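Home | News | People | Archive | Links

Last updated: 18 Dec 1999

A lifetime of stopcocks and village water

Lewis Jardine puts the kettle on before he will talk about anything, and it seems only right, as water is what I have come to Drivatbridge to ask him about. He spent most of his working life with the old Trerketine supply, which once ran to 1,387 houses up and down the valley, and he can still tell you which lane had the poor pressure.

"Skerkix Lane," he says, before I have finished asking. "Top end. You could fill a bath up there if you started it after breakfast and weren't in a hurry."

He came to the job by way of his uncle, who dug trenches for the same outfit and thought the lad might be useful with a shovel. The shovel lasted one winter. By the next February he was going round with the fitters, learning to find a buried valve by the sound of a stick held against his ear, and he was as happy as could be.

"I loved it, I really did. You met everyone. There were 4,000 people drinking that water and I should think I had tea with most of them - and cake, if I timed it right."

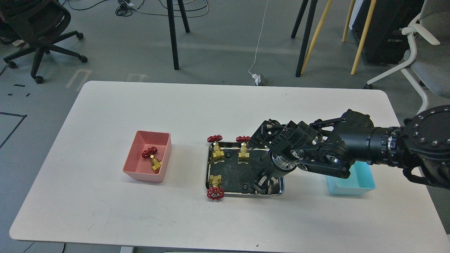

Brass gate valves with red handwheels. Photo: Pringle

It is the valves he comes back to, over a second cup and a very good slice of gingerbread. People would leave one alone for years, he tells me, and then wonder why it wouldn't budge on the night the pipe burst.

"Turn it now and again, that's all I ever asked. Shut it, open it, back it off a touch. And don't go heaving on it with a great big spanner, or you'll be ringing me up!"

Did they ring him up? They did, and often at teatime. He remembers a hard frost when he was out three nights running, and a farmer's wife who dried his socks on the range and sent him off in her husband's.

"I've still got them somewhere," he says. "I must take them back."

Contact the editor | Copyright Drivatbridge Pages | Back to top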